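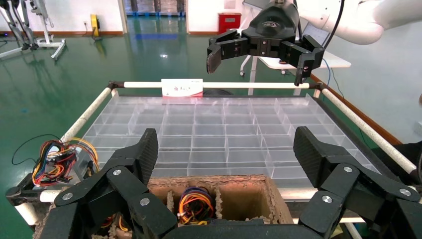
May 20, 2026

Spent most of the day sorting the wire drawer, which I have been putting off since February. Everything from the Stomness job went into it when we packed up, and it had turned into one big knot. I started with the jumper leads. The ones worth keeping are coiled and sitting in the middle section of the old cardboard divider box, orange, yellow, red, purple and blue all in one bundle. The box is in poor shape, torn all along the top, but it holds things upright and the right-hand section is still free for the short black leads when I find them. I want the small parts to go in the clear grid tray behind it. The cells are too small for wire, so there was never any question of putting the leads there.

Lunch was late. Rice and the rest of the eggplant. Ate standing up.

Zhuoran Hou called at 3 about the connectors. Chu sent 303 of them and the order was for the smaller size. She can return them but it means paying the shipping, and Guangming thinks we should keep them and use them on the Colance boards. I said I would look at the footprint first. Looked at it after the call and I think he is right – the pins line up if we turn the part around. Did not call her back. Will do it in the morning.

After that I went through the resistors. Most of the paper tapes still have their values written on them in Wenjie's handwriting, and the ones without I measured and labeled. That took longer than the wires. I threw out 36 that had bent leads or that read wrong, and put the good ones in an envelope until I decide on an order for the tray. By value going left to right makes sense to me. Svyatoslav would rather have the ones we use most at the front. He uses them more than I do, so I will probably let him have it his way.

Tested seven of the jumper leads and two had a break inside. Cut the ends off so they don't get mixed in again. I should test the whole bundle but my back was sore by then.

Went out at six for tape and labels. The Zilier labels are the only ones that stay on plastic and the shop had a single roll left, so I bought it. Walked home the long way. Warm out, and the bakery had already closed.

Wrote labels after dinner until the pen gave out. Still to do: the short leads, the screws, the call to Zhuoran, and find out where the lid of the drawer organizer went.

Print this entry
E-mail this entry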